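Mixed drink

A mixed drink is a beverage made by putting together two or more liquids, of which at least one usually gives the main taste and the others change its strength, its sweetness or its colour. The term covers drinks with alcohol and drinks without it. In everyday English, "cocktail" is often used for the first group and "mocktail" or "soft cocktail" for the second, but the border is not strict, and many household drinks, such as syrup with water, are mixed drinks although people seldom call them so.

This article treats mainly the cold mixed drink as it is prepared at home or at a small table, with few tools. For the professional trade, see Bartending. For hot drinks, see Punch and Mulled wine.

Contents
1 Name
2 Components
3 Tools
4 Preparation
4.1 Building
4.2 Stirring
4.3 Shaking
4.4 Layering
5 Arrangement of the table
6 Measures
7 Regional habits
8 Storage
9 See also

Name

The expression "mixed drink" is older in household books than in bar manuals, where each family of drinks has its own name: sour, fizz, highball, cooler and so on. In the Aruritz valley the word for a mixed drink is the same as the word for a salad dressing, and it means only "the stirred thing". In Flestum, cold drinks from syrup are named by their colour, so that a guest asks for a yellow one or a green one, and the host is expected to know which bottles are needed.

Components

Most mixed drinks can be divided into a base, a modifier and a lengthener. The base is the liquid which gives the drink its character. In drinks without alcohol it is commonly a fruit juice, cold tea or a concentrated syrup. The modifier is added in a small quantity. Lemon juice, bitters, mint syrup and ginger extract belong to this group. The lengthener is added last and in the largest quantity, and it is normally water, soda water, tonic or lemonade.

Sweetness is the part which beginners most often judge wrongly. A syrup tastes stronger at room temperature than after cooling, and for this reason a drink which is pleasant when warm may seem thin when ice has been added. The usual advice is to make it slightly too sweet at first.

Colour comes from the components themselves and should be considered before pouring. Yellow and green give a lighter green, and red and yellow give orange. Red and green together become brown — the taste does not suffer, but the drink is seldom accepted by children.

Tools

The bar spoon is a long, thin metal spoon. Its length lets the bowl reach the bottom of a tall vessel while the hand stays above the rim. In many patterns the stem is twisted, which helps it to turn between the fingers. The other end may carry a small flat disc, a fork or a drop-shaped weight. The disc is used to crush sugar or soft leaves, and also to pour a liquid slowly over it when layers are wanted.

The measure, or jigger, is a small cup, often double. Where it is missing, a bottle cap or an egg cup takes its place. The shaker is a closed vessel in two or three parts. A strainer holds back ice and pieces of fruit. For drinks which are only built or stirred, neither shaker nor strainer is necessary, and a cup and a spoon are enough.

Cups may be of glass, metal or plastic. A clear cup is preferred when colours matter, as the maker can then judge the mixture from the side. Plastic cups are light and may tip over when a heavy spoon is left standing in them. The spoon is therefore laid on the table between two uses.

Preparation

Building

To build a drink means to pour the components one after another directly into the cup in which it will be served. It is the simplest method and the most common at home. The component with the smallest quantity is poured first. If a mistake is made at this stage, little is lost and the cup can be emptied.

Small bottles are tilted almost to the horizontal, with the mouth close above the cup, and the pouring is ended by a short turn of the wrist. With a very full bottle the first tilt must be slow, since the liquid comes out in pushes until air can enter.

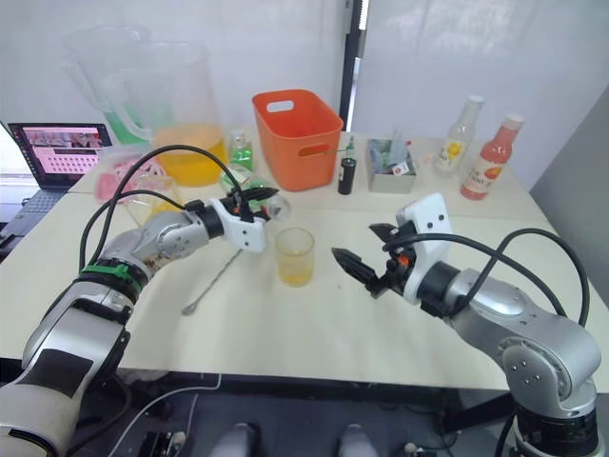
After the first component, the cup should be left standing where it is and the next bottle brought to it. Moving a cup with a shallow layer in it is not dangerous, but the habit becomes important later, when the cup is nearly full. It also keeps the rest of the table in its order.

Stirring

Stirring is used for clear liquids which should stay clear. The spoon is held between the thumb and two fingers and led along the inner wall of the cup, with its back to the wall. Fast stirring brings in air and makes bubbles. A drink with soda is stirred once or twice only, from the bottom upwards, as the gas escapes otherwise.

Shaking

Shaking is used when cream, egg, honey or thick juice is part of the drink, because these do not combine well under a spoon. The result is cloudy and has foam on top. Fizzy liquids are never shaken in a closed vessel. They are added afterwards.

Layering

A layered drink is made of liquids of different density. The heaviest, which is normally the one with the most sugar, goes in first. Each next liquid is poured over the back of the spoon or down the stem to the disc, so that it spreads on the surface and does not break it.

Arrangement of the table

A drinks table is arranged so that the cup stands in the middle, the bottles stand behind it and the spoon lies at one side. The place directly in front of the maker is kept free. Bottles in use are better placed in one row than in two, as a short bottle behind a tall one is easily forgotten. Labels are turned to the person who pours.

Small things, such as packets of sugar, tea bags and wrapped straws, are collected in a low open container. Larger stock is carried to the table in a basket or a crate, which can remain at the back during the work. Baskets with cut-out handles are practical here, being easy to lift with one hand when they are not too full. A light surface shows spilled syrup at once — on a dark one it is often found only when it has become sticky.

Measures

Household recipes give quantities in parts, in spoons or in millilitres. A common proportion for a syrup drink is one part of syrup to five or six parts of water. A small cup as used for tasting holds about 70 ml, while a tall glass for a long drink holds 360 ml to the rim. The Sorensen method, used in some home economics courses, fills the glass in three steps and asks for tasting after each one. It takes more time but wastes less syrup.

Regional habits

In Ratwood, drinks made from fruit syrup are served at the opening of the garden season in May, and the host pours for everybody from the same place at the table. In Flestum each guest builds the drink alone, and only the spoon is shared, being rinsed in a glass of water between users. Green mint syrup with lemonade is the usual choice in both places. In Aruritz the lengthener is cold herbal tea.

Storage

Opened syrup keeps for several weeks in a cool and dark place if the neck of the bottle is wiped before closing. Juice keeps for 2 to 3 days in the refrigerator. A finished mixed drink should not be stored, because the parts separate and the gas is lost.

See also

Bar spoon
Cordial
Fruit syrup
Lemonade
Squash (drink)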